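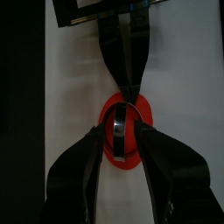 Figure 1. Black webbing strap hanging from a wall bracket, with a red-orange disc below.

Fan Comments on Celebrity Posts: A Small Text Study
Final report, submitted 5/23/26

1. Purpose
The project measured how the tone of fan comments changes when a pop group announces a lineup change. The group chosen was Ernska, whose label, Moreira, posted the news on the group's public page in July.

2. Data
We collected 2000 comments from the page. Duplicates, comments with no words and comments in languages we could not read were removed, which left 1393. Comments were stored without user names.

3. Method
Each comment was placed in one of 9 tone groups by two readers working separately. The readers disagreed on 154 comments. These were read again together and given a final label. Sorting and counting were done in Kevulstead, the text tool used in the course.

4. Results
Comments before the announcement mostly praised single members. Comments after it more often addressed the group as a whole. Angry comments appeared mainly on the first day and were aimed at Moreira more than at the singers. Jokes were the hardest group to label and caused most of the disagreements.

5. Limits
Only one page was used. Deleted comments could not be recovered, so the share of angry comments may be too low. Comments on the single "Alter" were posted during the same week and were not separated from the rest.

6. Further work
A second sample from a fan-run page would allow a comparison. The label guide needs a clearer rule for sarcasm.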